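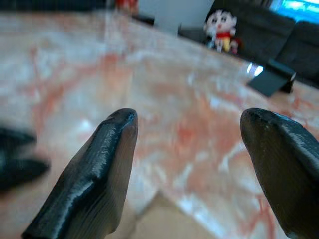
Drostivix recalls under-sink water filter housings

Drostivix has widened its recall of under-sink water filter housings to cover all 222 units sold through Vondráček plumbing outlets since June. The notice was updated on 10/3/21.

The fault is in the threaded collar that joins the filter bowl to the head. Under normal mains pressure the collar can develop a hairline crack, which lets water escape slowly into the cupboard below. Two households have reported damage to flooring. No injuries have been recorded.

Affected housings carry the model name Prastance on a grey label near the inlet. Units with a brass collar are not included.

Owners should turn off the isolation valve, open the kitchen tap to release pressure, and leave the filter out of service until the collar is replaced. The new part is free and takes a licensed plumber less than an hour to fit. Customers who would sooner return the unit can do so at any Vondráček outlet for a full refund – a receipt is not required.

Product manager Anouk Cuypers said the replacement collar has a thicker wall and a revised thread. "We have changed the moulding process as well, and each batch is now pressure tested before it leaves the plant," she said.

Replacement collars will be posted within three weeks of a claim.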